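Budgeting for a gripper before we own one. A thread on how we're planning the Astari cell at Urkstead.
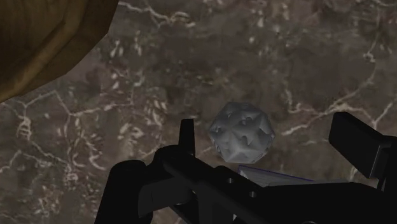 A reply has already come in asking why we'd spend money on simulation when we could hire an arm for a month and find out for certain. Fair point, and I'll try to answer it as I go.

Where we are: two arms are in the plan. The arms are the easy bit. Hekier have quoted, the quote is clear, and I can read every line of it. The grippers are where the budget keeps moving.

Our parts come in odd shapes. The grey many-sided one between the fingers has a star-shaped hollow in each face, so there isn't much flat surface to hold. Boxes would be a different conversation and a cheaper one.

Back to the reply. Hiring an arm means hiring a gripper with it, and you get whichever gripper the hire firm has on the shelf. In simulation we can swap the fingers and run the same pick again the same afternoon. The cost is staff time and a decent graphics card, and we had the card.

We will still hire. It's in the plan for December, once we're down to one finger design. What I don't want is to pay hire charges while we're still arguing about pads.

What simulation doesn't tell me: how fast the pads wear, what dust does to them, how long a spare takes to arrive. I've put those in a separate column headed "don't know" and given the column its own money. I'd suggest anyone planning a first cell does the same.

The bar we've set is 80 per cent of picks held on the first try, across all the shapes, before I ask for a purchase order. Someone on the team wanted it higher. I'd sooner set a bar we can test properly and raise it later on the real thing.

Madigan make the grippers we're looking at. Lead time is 8 weeks from order, longer if the fingers are custom. That one line has shaped the calendar more than the price has.

Things I left out of the first budget and had to go back for: cables, mounting plates, a spare set of fingers for each arm, the guarding, a day of someone's time to do the risk assessment, and the training. None of them is large on its own. Added up they came to more than a gripper.

I've also put 10 per cent on top for contingency. Our finance people asked what it was for. I said if I knew that it would have its own line. They let me keep it.

Another question from the replies: would we buy second-hand? The arms, possibly, if the service record is complete. Grippers, no. I can't see the wear inside one and neither can the person selling it.

On support contracts, read what counts as a call-out. The first one we were sent had phone support charged the same as a visit. We asked for that to be changed and they changed it, so do ask.

Next job is to go through the remaining shapes and send Madigan our finger drawings so they can price the custom set. I'll add their lead time to the thread when I have it.

Questions welcome, though I won't post the quotes themselves.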